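Robotics Club: Bin Picking, Progress Since June

The Weninholm student robotics club has spent the summer term on one problem – getting a six-axis arm to take thin, flexible items out of a bin and place them on a conveyor. Rigid parts were finished in June. Blocks and bottle caps gave little trouble, and the team led by Na-rae Heo closed that phase with a run of 60 picks and three misses. Film and sheet are slower going.

The main difficulty is height. A block has a top, and the depth reading gives it. A sheet lying on the floor of a bin has almost no thickness, it lets some of the light through, and it folds where it likes. The first version of the program, named Karkasum after a character in a game, sent the fingers to the bin floor and closed them. The fingers slid over the sheet or pushed it into a corner. The second version, Fladwood, looks for a ridge or raised edge, approaches straight down, and closes slowly over the ridge. It has been in use for the past month.

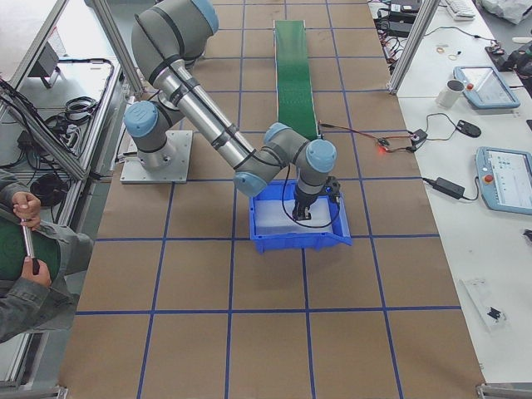 Grasp testing is now done in sets of 30, with the sheet dropped in again by hand between attempts. A pick counts only if the sheet clears the bin and stays in the gripper until the arm reaches the release point. Partial lifts are logged separately. Bin position is read off the blue tape grid on the table, which lets any member put the bin back in the same place after a break and repeat a set from the log. The white translucent sheet is the hardest item on the list and is being run before the opaque ones. Wrist orientation is fixed at straight down for all sets until the grasp data is complete. Tilted approaches will be tried afterward, from the open front of the bin, where the sloped lip leaves more room for the wrist.

Fladwood has logged 149 attempts so far. Failures fall into two groups: no ridge found, and ridge found but lost during closing. Manee Saithong is working on the second group and has cut the closing speed twice. A softer finger pad is on order.

The conveyor handoff has been tested only with rigid parts. Members joining that subgroup should read the timing notes in the shared folder first, and should not change the belt speed without writing the old value in the log.

Two reminders. Teach pendants go back on the bench at the end of a session, with the program stopped and the log saved. New members must complete the safety briefing before jogging the arm, including at low speed. Sign-up for the next briefing is on the Srisuk lab door.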